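The Serial Novelist Who Wrote for Tuesday
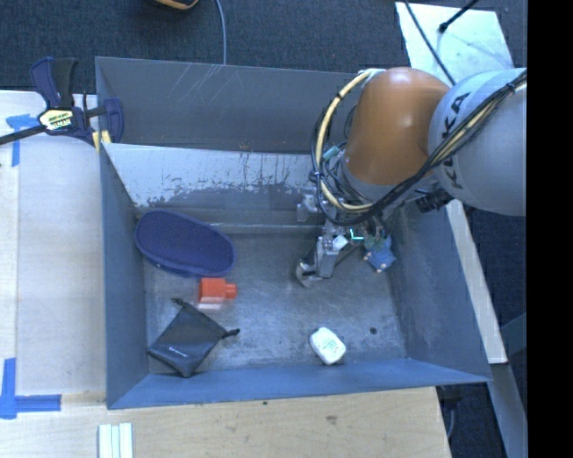

Page last updated: September

Few readers now recognize the name of Aigars Sproģis, yet his novel Susto once kept a provincial newspaper in business. It ran in weekly parts, always on a Tuesday, and subscribers were known to wait outside the printing office for the next chapter.

The story follows a land surveyor who returns to the town of Castaño and finds his own name on a gravestone. Sproģis planned 13 chapters. He delivered roughly twice that number, as the editor, Walter Cusi, declined to let the surveyor leave town.

Scholars have begun to look again at the work. Yetunde Nwosu, whose annotated edition is published by Plenier, argues that the padding is the best part of the book – long suppers, quarrels over fences, a letter read aloud in five different voices. Gaurav Negi prefers the shorter text and regards the later chapters as hack work. Both versions remain in print.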